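# Windley hand-held gripper, after one season of use

I've put off writing this because I wanted to get past the honeymoon stage first. We bought our first Windley gripper in October with the tail end of the year's equipment money, and I have now had it in my hands, or watched it in somebody else's, on most working days. So this is a review from the person who has to sign for things, with a few notes from the people who have to carry them.

Some background on the budget, as that's probably why you are reading. I had 2,000 dollars to spend on the collecting side and not a penny more until the new year. The Windley body came to 672 with the finger set included. The Deleck, the other one on my short list, was cheaper up front, but the fingers and the battery door were extras and by the time I'd put everything in the basket the gap had more or less closed. I do wish sellers would quote these things the way you'll end up buying them! Shipping was another 79, and I had forgotten to plan for it, so learn from me there.

What I like best is how quickly new people get comfortable with it. You can hand it over, talk for a few minutes, and they're picking things up and putting them down in a way that looks natural enough to train on. We had an older tool that needed a whole afternoon of coaching and a good deal of patience on both sides. The grip is on the thick side, and our folks with smaller hands asked for a thinner one, which Windley doesn't sell yet (I wrote and asked, and got a friendly answer with no date in it).
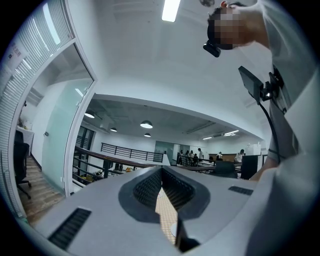
The weight is fine for the first hour and noticeable in the second. We settled on shorter turns with a proper break between them, and that had a knock-on effect on my planning that I didn't see coming: with one tool and short turns, you need more people on the rota than you'd think, and the tool itself spends a fair bit of the day being handed over, wiped down and checked. If I were drawing up the budget again I would count tools and people together from the start, in the same spreadsheet, and I'd put the second tool in before any of the nice-to-haves.

Speaking of which - the carrying case. It's made by Gusulus, sold alongside the gripper, and it is lovely, with foam cut to shape and good latches. It's also far too big for our shelf. We use it for trips and keep the gripper in a plain plastic bin the rest of the time, and I can't say the gripper has suffered for it.

Spare parts have been the one real grumble. A finger pad wore through earlier than I'd hoped and the replacement took around 11 days to reach us. Windley was polite about it and the part fit perfectly, but with a single tool that's a long wait, so order spare pads along with the body. Ogunleye has started stocking them too, at a slightly higher price, and I've moved our orders there for the faster delivery.

Would I buy it again? Yes, and the request for a second one is already in for the new year, with two sets of pads on the same line and the case left off. Shipping has its own row this time.

November 25, 2021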